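Carngate workshop's tidying robot gets its hands before its arms

2026-01-02

The shared workshop at Carngate has entered the new year with a robot that can't yet do anything by itself, which its builders describe as being on schedule.

The project, named Tistell after a long evening and a short vote, is meant to end as a two-armed machine that clears up small things from a kitchen table. So far it consists of a pair of hand-held grippers, a shelf of motors still in their bags and a spreadsheet with 487 rows. The spreadsheet is said to be the most advanced part.

Members began with the hands because the arms cost more. The grippers are worked by people for now, who pick things up and put them down while a camera on each tool records what happens. Those recordings are supposed to teach the arms their trade once there are arms. The target is 2,000 recordings by the end of January. A small whiteboard by the kettle keeps the running total, and has twice been wiped by someone looking for somewhere to write a shopping list.

Money has come mostly from a jar. The members put in what they could, and an open day in the autumn raised a further £60, nearly all of it from cake. A demonstration of the grippers at the same event drew a respectful crowd, some of whom had mistaken it for the queue for the cake.

The linkage arms went through several versions before anyone was happy. Early ones flexed like a cheap coat hanger and would hold a sponge or a sock but nothing with any ambition. The present shape, with triangles cut out of the arms to save weight, is stiff enough to be trusted with thin objects. The ribbed pads on the fingers were argued over for longer than the rest of the tool put together. Smooth ones had their supporters, until an evening with a boiled egg settled the matter and required a mop.

Most of the recording is done in members' own homes, on their own tables. The workshop's benches are all the same grey and all have the same vice on them, and the group worried that a machine raised there would be lost the moment it met a tablecloth. Patterned cloths are now positively encouraged. One household has been asked to stop ironing.

Chopsticks are the current subject, and have been since before the holidays. The job is to take them off the table one at a time and stand them in a basket, which a child can manage in seconds and which takes a careful adult with a gripper a good deal longer. Spoons were finished first. Forks have been put off, officially for reasons of planning.

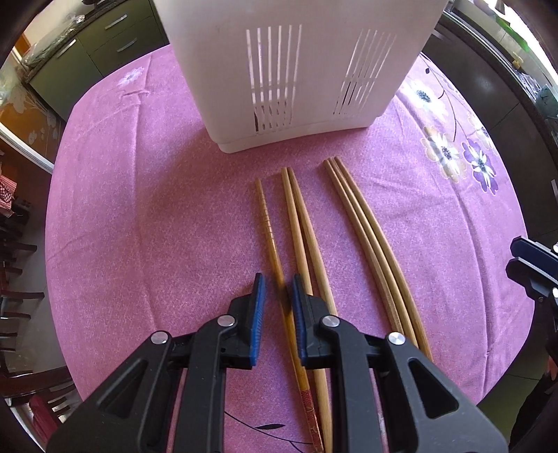
Plain bamboo ones are the awkward customers. They like to lie together in a bundle, and a finger sent in after one tends to come back with its neighbour as well, or with neither. Lacquered ones slip more but are easier to tell apart, and the builders have taken to mixing the two kinds so that the eventual machine doesn't grow up with only one sort of problem. The rule is that a dropped chopstick stays in the recording. A dropped chopstick followed by swearing stays in too, with the sound off.

Other groups have noticed. A repair club at Trelidik has asked to borrow the drawings, and was sent them on the understanding that it would report back on the screws, which work loose. Its first reply said the screws work loose.

The first arm is due to be bolted together later this month, on a base cut from an offcut of Egger board that has been propping open the workshop door. What will prop open the door afterwards has been added to the spreadsheet.

The workshop will hold a build evening for anyone who fancies a go with the grippers. Sessions last 45 minutes, tea is included and no experience is needed. Visitors are asked to bring chopsticks of their own if they have odd ones, and to take the same number home.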